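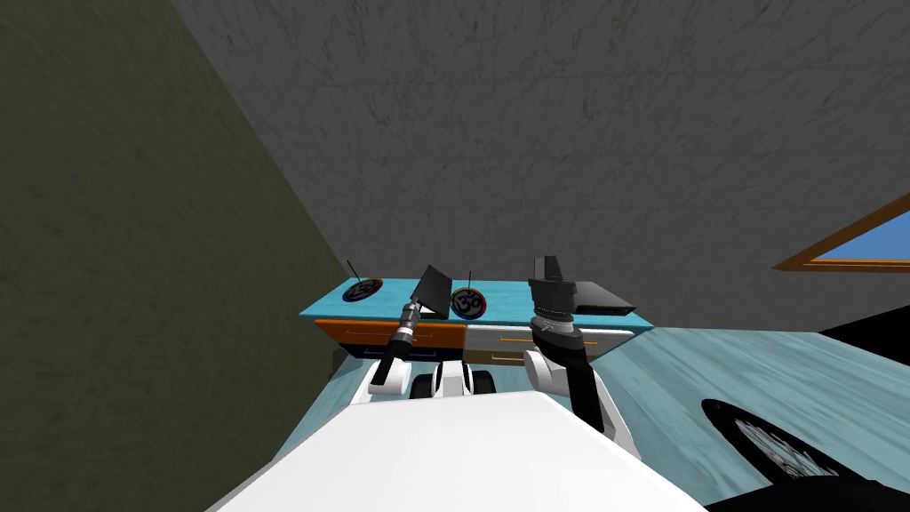
Our visit to the robot laboratory at Huvinska was in January, and what I remember best is the fault. Kristóf Bakos, who guided our group of 16, first showed us the simulated room where the robot learns to tidy. It has two arms and works at a low cabinet with a turquoise top, on which two round discs with an Om sign are standing. The task that day was to move one object along the cabinet without touching the others.

In the test before lunch the left arm did not stop where it should. It continued downwards, and the program gave no warning. Mr Bakos stopped the run by hand and showed us the log: the limit for the force had been typed as 50, but the correct value was 6.
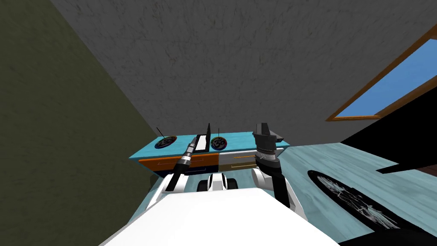

He explained that the same settings file is used for the real machine in the hall, and this made us more quiet. Since that day, 2 persons must read every change before it is loaded. I asked if the real arm has its own limit as well. It has, but it had not been tested after the last repair.

After coffee we continued to the Borton building, where we saw the hall only through the glass.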